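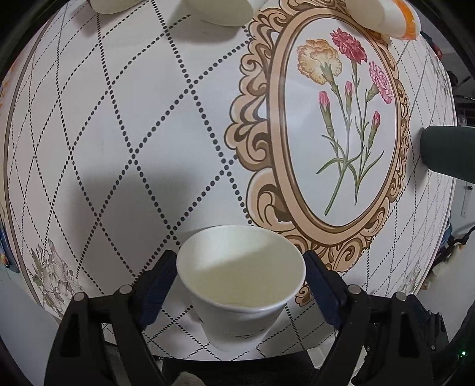
I moved to Josstead in December and I want to write down what I learned about renting a flat in a small town. Maybe it is useful for someone who also comes from abroad. A short thread.

1/ The first thing: the prices on the internet are old. I wrote to 23 owners and got answers from four. In Berkton, where I lived before, you get an answer the same evening, even if the answer is no.

2/ The flats that are really free are on paper, on the board next to the bakery. I walked past this board for two weeks because I thought it was only for lost cats and piano lessons. Please read the board.

3/ My rent is 649 a month with water, without heating. I did not understand the word "heating" in the contract correctly. I thought it meant the radiators are included. It means I pay for what comes out of them. My first winter bill was a good language lesson.

4/ Ask who cleans the stairs. In my house it goes by weeks and there is a small wooden sign which hangs on your door when it is your turn. I found it on my door on a Wednesday and believed it was a present.

5/ The bus to Berkton goes 17 times on a working day, but the last one leaves at 8:40 in the evening. If you like cinema, you must choose films which are not too long.

6/ The town has 4,000 people and I think half of them know which flat is mine. In the beginning this made me nervous. Then I had a fever for a week and there was soup in front of my door, two times, in different pots. I still have one of the pots. If it is yours, write to me.

7/ For registration, bring the contract, the passport and also a paper signed by the owner. The paper is not mentioned on the town website. The office closes at noon, so go early and take something to read.

8/ Somebody asked in the replies about internet at home. I waited five weeks for the connection. Until then I worked in the library, which is warm and has good tables, but you cannot make phone calls there, also not quiet ones.

9/ And yes, I will stay for the second year. The contract is signed, and this time I read the part about heating with a dictionary.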